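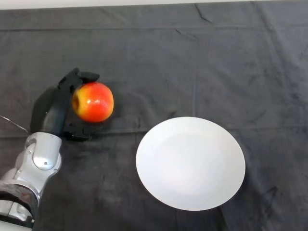
A robot hand closes in on an apple next to a white plate, one of the handling tasks covered by the new Flusdale guidelines.

Labs and small companies that train robot arms to pick up everyday objects in Flusdale have a new set of shared rules to work from. The Flusdale guidelines, released in November, set out how a tabletop task should be prepared, run and written up so that results from one lab can be compared with results from another.

The document is short, 14 pages including the forms at the back. It was drafted by Javano, which builds control software for robot arms, together with the test lab Lindon and the hand maker Devadiga. The three had been using their own house rules for years and found that they could not read each other's logs without a phone call.

Most of the text deals with ordinary matters. A task must be described in one sentence before any run begins, and that sentence may not be changed afterward. Moving a piece of fruit onto a plate counts as one task. Moving it onto a plate and then lifting the plate counts as two, and each gets its own sheet.

The work surface should be plain and in a color that contrasts with the objects. Cloth covers are allowed, creases included, as long as the same cover stays on for a full set of runs. Objects that are not part of the task have to be cleared away. Real food may be used, but bruised or leaking items must be replaced and the swap noted in the log.

Four conditions have to be met before the arm is powered: the stop button has been pressed and reset that day, the speed limit is set, cables have been checked through the arm's full reach, and a trained operator is in position with a clear view of the surface. If any of the four lapses during a run, the run ends and is marked as void.
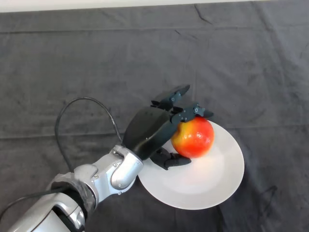 The section on grasping took the longest to agree on. Under the final wording, a grasp is recorded when the object is held without sliding, and a placement is recorded only after the fingers have opened and the hand has moved clear. An object that is resting on the plate but still inside the fingers is logged as held. Lindon had wanted contact with the plate to be enough, while Devadiga argued that many failures happen at release, when a finger drags the object along with it.

The guidelines also ask for failed runs to be kept. A lab may leave them out of a training set if it wants to, but it has to state how many there were and sort them under the headings given on the form: missed, dropped, damaged or stopped by the operator. Runs that were restarted by hand go on a separate line.

Cables get a page to themselves. Any loop of wire outside the arm must be secured at both ends and must not be able to catch on the hand or on the objects at any point in the motion. Wraps and sleeves are accepted — tape alone is not.

Following the guidelines is voluntary, and there is no certificate. Labs that use them are asked to say so in their reports and to name any section they left out. The drafters chose not to cover mobile robots, shared workspaces with people inside the arm's reach, or tasks involving knives, heat or glass. Those remain subject to whatever safety rules already apply at each site.

Some smaller workshops have complained about the paperwork. The first draft called for a form after every run. In the published version, operators fill in 2 forms per set, one before the first run and one after the last, and the logs in between can be kept in any format that shows time and outcome.

Javano is collecting comments until spring and plans to revise the grasping section first. Copies are available at the Lindon front desk and on request from any of the three firms.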